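Small bin takes the big table in Drarnham

The smallest bins in Drarnham now have their own evening, and by all accounts it went on too long.

The repair and tidying group that meets above the old Dafis shop gave over its January session to tabletop bins: the little lidded things that live beside kettles, on dressing tables and at the end of craft benches, collecting tea bags, cotton wool and thread. Rhodri Gronow, who books the room, had expected a quiet turnout. The sign-up sheet ran to 41 names, which is more than came for toasters, and toasters had been advertised with a poster.

Mali Howells led the evening. Her subject was the lid. A lid that shuts badly, she told the room, is worse than no lid, as it gives you all of the smell and none of the convenience. There was some nodding at this. Ottmar Voß asked whether one might simply empty the bin more often, and was thanked for his contribution.

Most of the first hour went on tabs. Every make seems to have its own idea of how a lid ought to open, and several people had owned theirs for years while prising it up from the wrong side. Seren Mathias confessed to using a butter knife. Elaheh Zarei keeps hers permanently open, on the grounds that life is short and her kitchen is cold.

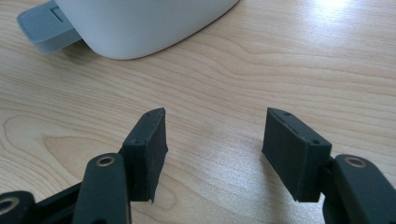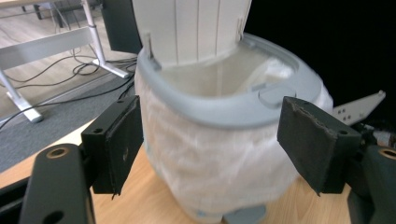 Liners took up what remained of the evening, and here opinion divided sharply. The Howells method is to push the bag well down with a closed fist, turn the spare over the rim and smooth it flat before anything goes in. Mr Voß prefers to drop the bag in and let the rubbish sort it out. The white pail with the grey rim, its lid standing straight up and the white liner creased inside, was cited by both sides. Mrs Howells held that a crease is where a tea bag goes to be forgotten. Mr Voß replied that a bag with no creases has nowhere left to give, and that he had once lost a whole melon rind to a tight liner. No melon was available to test the point.

There was more agreement about ribbed lids. They look very smart, everyone felt, and they hold on to coffee grounds like a grudge. Ms Mathias recommends an old toothbrush and warm soapy water, working along the grooves and not across them. Miss Zarei recommends buying a plain one next time. Fuzzy outsides, which have been turning up on bins as they have on cushions and hot-water bottles, got a cooler reception, with Mr Gronow asking for it to be recorded that he did not see the need. It has been recorded.

The prize for best-kept bin, a roll of liners, was settled by a show of hands after a second count. The first had come out with more votes than people. Mr Voß took it home, and has been asked not to bring it up.

Bins aside, the group reported on its running tally of things mended and sent home again. It stands at 218, up from 214 before Christmas, the four additions being a lamp, a hand whisk, a music box and a second go at the same lamp. Whether the lamp ought to appear twice was raised from the back and will be looked at when someone can find the notebook.

A short talk on Omness bags and the Zostanow folding caddy had been planned to close the evening, but by nine o'clock the urn had been switched off and a good part of the audience had gone with it. It has been moved to the next session, along with a question about pedal bins that Mr Gronow said was plainly outside the scope of anything on a table.

Next month's subject is drawers that stick. Doors open at 7pm, up the side stairs, and tea is included in the £2 on the door. Anyone wanting to bring a drawer is asked to bring it empty. Anyone hoping to bring the whole chest should speak to Mr Gronow first – the stairs have a turn in them, and there is still a mark on the wall from the evening on wardrobes.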